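Quit building the whole robot

I've been going to the shared shop at Jukberg long enough to see a lot of home robots get started, and I have an opinion about them that doesn't make me popular at the coffee machine. Most of us start with the wrong end. We build the arm first, because the arm is the fun part (I did it too, so I'm allowed to complain), and then we bolt some sad little pincher on the tip the night before we want to show it to people. Then the arm swings over to a part, beautifully, and knocks it on the floor.

My own arm is called Skateo, which made sense to me when I named it. I put $348 into joints and bearings before I spent a single evening thinking about what the thing was going to hold. I could tell you the backlash in the shoulder. I could not tell you how wide the hand opened! And the job I wanted it to do was moving small gears from one place to another, which is pretty much all hand.

So last November I took the hand off, clamped it to a board and left the arm on the shelf. That was the best stretch of the whole build. I'd try a finger, hate it, go home, draw another one. The early ones were blocks, thick and stiff, and I was proud of them. A gear has teeth, though, and a thick stiff finger meets a tooth at one corner and shoves. The longer, slimmer shapes were nicer to work with, and I started cutting slots down the middle of them, partly to save time on the printer and partly because I wanted a bit of give. Is there math for that? Sure. I did some of it. Mostly I squeezed things with my own fingers and went by feel, and I think that's a perfectly fine way to work at home, where a bad guess costs you an evening and a lump of plastic.

People tell me I should buy a gripper and get on with it. Plusutwood sells one for $180 and I've borrowed it, and it's good, better made than mine. If you want parts moved by next week, go buy that. But if you're building at home you probably don't need parts moved by next week. You want to find out how it's done, and the finding out mostly happens in the last few inches. I learned more from one bad fingertip than from the entire shoulder.

The other thing I'd push for is real parts. Foam cubes are kind to everybody. They squash, they forgive you, they look great when you show them off. A steel gear is hard and slick on the face and bumpy around the rim, and it will roll or tip if you come in crooked. Pick the part you want handled and get it on the bench the first night. Put down some felt or an old piece of cloth too, it's easier on the parts and on your nerves.

I wrote a shorter, crankier version of this for the Campos newsletter and got letters, mostly from people with very nice arms.
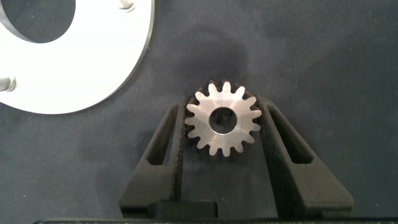

Campos, Issue 38

A steel spur gear between two of my slotted black fingers. I'm still fussing over how the teeth sit against the long inside edges, and the arm can stay on the shelf until I'm done with that.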